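The Malora drift fault

The Malora drift fault (I've also seen it called "the creep" and, in the older threads, "the Femus bug") is a control failure in robot arm simulations where the arm slowly wanders away from the position it has been told to hold. It doesn't crash and it doesn't throw an error. The joints just sag or slide a tiny bit with every step until the gripper is somewhere it has no business being. I first ran into it as a tester, and I've been keeping this page going ever since, so please forgive me if it's heavier on the parts I saw myself.

Background

Malora is a room simulator. You pick a furnished room, put an arm on a table, load a controller and let it practice on small objects before anyone risks real hardware. Femus is the controller package most people pair it with, and the fault lives in the gap between the two. Malora works out the physics, Femus decides what the motors should do, and a little message goes back and forth between them on every step saying how hard each joint is being pushed.

The room we all used for testing was the kid's bedroom, mostly because it came first in the menu. It has the shelves and the toy bin and the little chair, and I can still find my way around it better than I can my own garage! Kirsten Arnardóttir made the table layout that became the standard one for reports. Her layout keeps the arm on the big brown table with the blue rug under it, and everybody's screenshots from that stretch look pretty much alike.

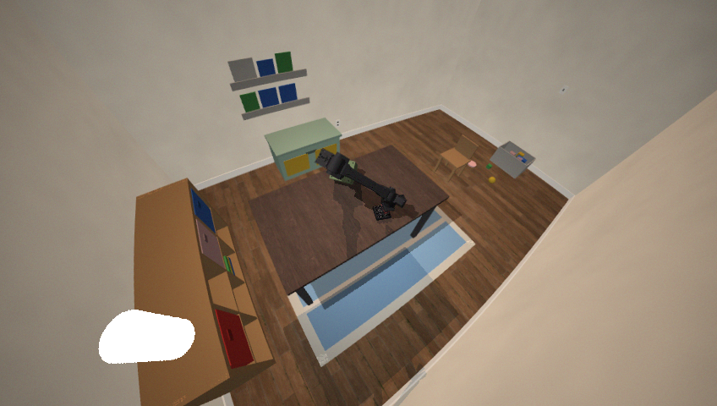
Discovery

The first proper report came from Matúš Machala in February. He had left a hold test running over lunch, which is about the dullest test there is: move the gripper over the table, stop, and stay put. When he got back the gripper was 7 millimeters low. He figured he had typed in the wrong height, fixed nothing, ran it again and got a different wrong answer.

Giang Tôn then spent an evening repeating the test with the arm in different poses and posted the results at one in the morning (with a lot of capital letters, which I thought were fair). A folded arm barely moved. A stretched-out arm drifted badly, and it got worse the longer you left it. That was the first real clue, as a stretched arm puts much more load on the shoulder joint, and it pointed toward gravity compensation – the bit of extra push a controller adds so that an arm doesn't droop under its own weight.

I'll admit I was on the wrong side of the argument for a while. I was sure it was rounding error. I wrote a long post saying so. You can still read it in the archive and I would prefer that you didn't.

Cause

What was really happening is pretty simple once you've had it explained to you a few times. Malora lets the physics run at a finer time step than the controller. Whenever the computer fell behind, Malora would skip a controller message to catch up, and Femus treated the missing message as a push of zero. So for that one step the arm had no gravity compensation at all and dropped by a hair. On the next step Femus measured the new, slightly lower position and quietly took it as the place it was supposed to be holding.

That second part is the nasty one. A skipped message alone would have given you a little wobble, with the arm springing back afterward. Resetting the target meant each tiny drop got baked in. Kazimír Polák went through one long log by hand and found 126 skipped messages, and the drops added up to nearly the whole error he'd measured. After that there wasn't much left to argue over, and I went and edited my post.

It also explained why some folks never saw the fault. A fast computer hardly ever fell behind. My old laptop fell behind if I opened a second browser tab, so I got drift all day long.

Effects on grasping

Holding still is one thing, but most people were using the setup to practice picking up small objects, and there the fault did more harm. A low gripper closes too far down, pushes into the table, or nudges the object out of the way before the fingers get to it. Worse, the log would still report the gripper at its target height, because the target had moved along with it. You'd read the log and everything looked fine, then look at the view and wonder what on earth you were reading.
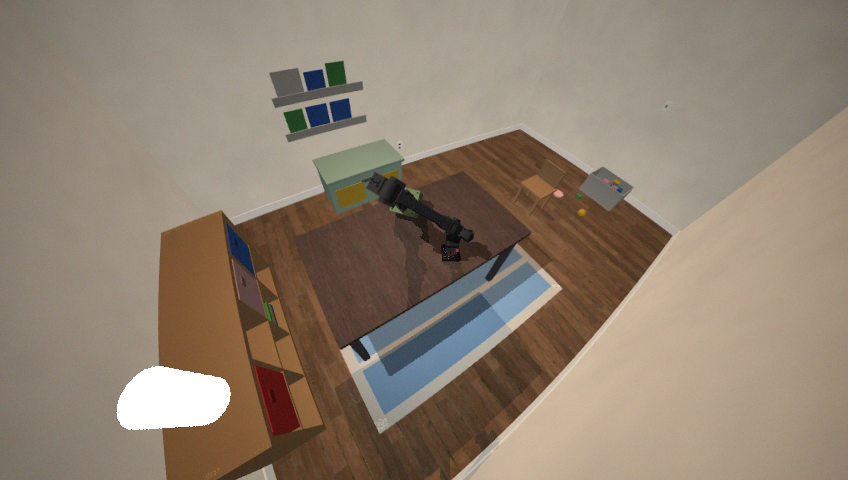

Learning controllers had their own version of the trouble. A policy trained on a drifting arm will learn to aim high to make up for it. Move that policy to a computer without the drift and it closes its fingers on thin air. Jytte Arnardóttir (Kirsten's sister, and a much more patient person than me) had to throw out four weeks of training runs for exactly this reason.

The Ďurica incident

The one case I know of where the fault reached real hardware was at Ďurica, a small workshop that builds sorting cells. They had tuned their holding gains in the simulator while the drift was going on, and ended up with values that were far too stiff. On the real arm those gains set off a hard shake at the shoulder as soon as it was stretched out. The operator hit the stop button, nobody was hurt, and the damage came to a cracked cable guide and a gearbox that had to be opened up and checked.

Their write-up is short and worth your time. The main change they made was to run any gains that come out of simulation at reduced speed first, with people outside the fence. I'd have guessed they were doing that already, but I've skipped that step myself, so I won't throw stones.

Fixes and workarounds

The Femus side was patched in May. A missing message now means "keep the last push," and the hold target can only be changed by an actual command. Malora followed with a setting that slows the whole simulation down instead of skipping messages. It's off by default, and you'll find it under timing.

If you're stuck on an older version, there are a couple of things that help. Set the controller and the physics to the same time step, and write down the commanded height separately so you have something honest to compare against. The Skoloteo add-on does that second job for you and flags any difference over a limit you choose. I leave mine at two millimeters – tighter than that and it nags constantly.

Open questions

There are still scattered reports of sideways drift at the wrist on patched versions. Giang thinks it's a friction setting and Kazimír thinks it's a separate bug. I haven't managed to reproduce it on either of my computers, so for now I've left it off the list of confirmed causes. If you have a log that shows it, include the step timing when you post it.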